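Leston Hall, front room

The Leston building has been our front room since November. Posted by Tahsin Munasinghe, 6 September 2020.

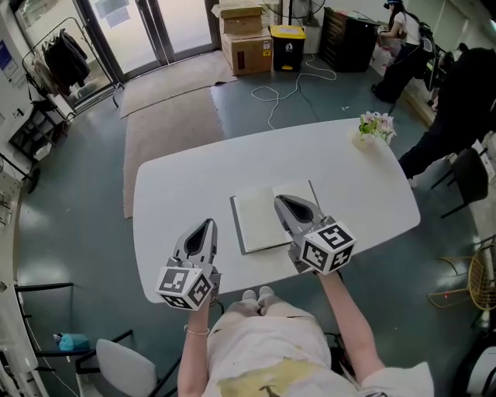 The oval table, with flowers at the far corner and a notebook out.

Coats go on the rack by the entrance - please take yours home at night.
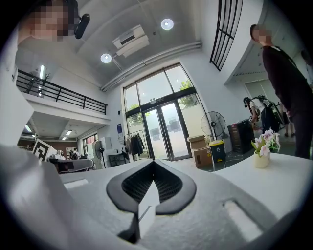

Heating and cooling the room costs more than it did at Jugah, our old place. The ceilings are high, and the air-conditioning unit up there has help from a black pedestal fan near the glass doors. The gallery has 19 more pictures, on page two.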